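About Lallow

Lallow is a secondhand household goods store and sorting shop on Fasgate Road. We take in boxes of mixed items from people who are moving, downsizing or clearing out a relative's home, sort them by hand, and put what is fit to use back on the shelf. Everything that is left goes to recycling or, as a last choice, the trash.

The store was started by Corinne Villanueva, who had spent 10 years managing house clearances and was tired of seeing good kitchenware go into a dumpster with broken furniture. She rented half of the old Thibodeaux hardware building, put up shelving along two walls, and opened on Saturdays only. We now have the whole building and are open Tuesday through Saturday.

What we take

We accept small household items that one person can lift. That covers dishes, drinking glasses, tumblers, pans, utensils, hairbrushes and combs, desk supplies, toys, picture frames, baskets, hand tools, and clean linens. Boxes can be mixed. You do not have to separate the kitchen from the bathroom before you come, and most people don't.

We do not accept mattresses, car seats, paint, medicine, opened cosmetics, or anything with a gas engine. Large furniture goes to our neighbors at Plirkden, two doors down, who have a truck and a loading dock. If you bring a dresser to us by mistake we will point you the right way.

How we sort

Each box gets emptied into a bin before anything is decided. Working out of a cardboard box is slow, and small things get lost under the flaps. Soft goods come out first and go straight to the laundry shelf. Glass gets lifted out next and checked for chips along the rim. After that the sorter works through whatever remains, one piece at a time.

A typical bin has very little in common from one item to the next. A toy may be lying against a tumbler, with a brush on the other side of it. We sort by what an item is for and pay no attention to which room it came from, so those three would go to three different shelves.

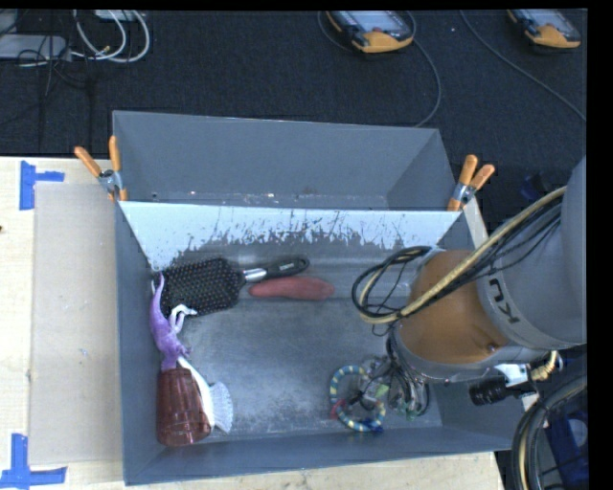
Mixed small goods in a gray bin: paddle hairbrush, purple dinosaur, dark red tumbler.

Our bins are plain and get hard use. They pick up scratches and scuffs, and we keep them in service as long as the sides are sound. Dividers are handy for small loads that don't need the full length of a bin.

Cleaning and pricing

Toys are wiped down and looked over for loose parts. Brushes with hard handles are combed out, soaked and dried bristles down on a rack; any brush with a cracked handle or a torn cushion is thrown away. Drinking glasses and tumblers go through the dishwasher twice. Items we can't identify go on the shelf by the register, where customers usually name them for us within a day or two.

Prices are set by type and are posted at the end of each aisle. Single glasses, small toys and brushes are all on the lowest price sticker, which is yellow. We don't hold items and we don't price by brand. Yellow-sticker goods that have been out for 30 days move to the free cart on the front porch.

People

Corinne still runs the front counter most mornings and handles estate visits herself. The sorting room has a day crew and a smaller evening crew, 23 people in all, most of them part time. New sorters start on toys and kitchen goods and move to glass and electrical items after they have been trained on the checks.

We also take students from the high school work program each November. They work alongside the regular crew, are paid the same starting wage, and are welcome to apply for summer hours.

The building

The sales floor is in front, the sorting room is behind it, and drop-off is at the side door on the alley. The original hardware counter is still in use as our checkout. The wall of small wooden drawers behind it came with the building too, all 259 of them, and we use them for screws, hooks, buttons, keys, and game pieces. Customers are free to go through the drawers. Please put each one back in the slot it came from, as the labels are on the wall and the drawers themselves are not marked.

Visiting and dropping off

The store is open Tuesday through Saturday. Drop-off closes an hour before the store does so the crew can finish the last boxes. Please don't leave boxes in the alley overnight. Ring the bell at the side door and somebody will come out with a cart.

For a large clearance, call or stop at the counter first so we can set aside bins and a table for you. We will need your name, the street address and a rough idea of how many boxes there are.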